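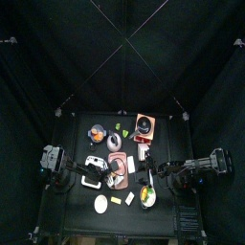 Two robot arms over a black tabletop

Running for Brokent City Council: Common Questions

How many seats are open?
Three. Dinesh Marikar is leaving the Zillilholm ward seat, and two at-large seats are up as usual.

How many signatures do I need?
At-large candidates need 600 valid signatures. Ward candidates need 927 if they skip the party caucus.

Can people sign for more than one candidate?
Yes, up to 3 for the at-large seats. For a ward seat, only the first signature filed counts.

Do I have to live in the ward?
Yes, and you must be registered at that address when you file.

When do I report donations?
Once you have raised or spent $4,000, including your own money. The first report is due in March.

Can I withdraw after filing?
Yes, in writing, until the ballot goes to the printer. The filing fee is not returned.

Who do I call about a rejected petition?
Alžběta Matoušek in the elections office. The counter closes at 4:30 p.m.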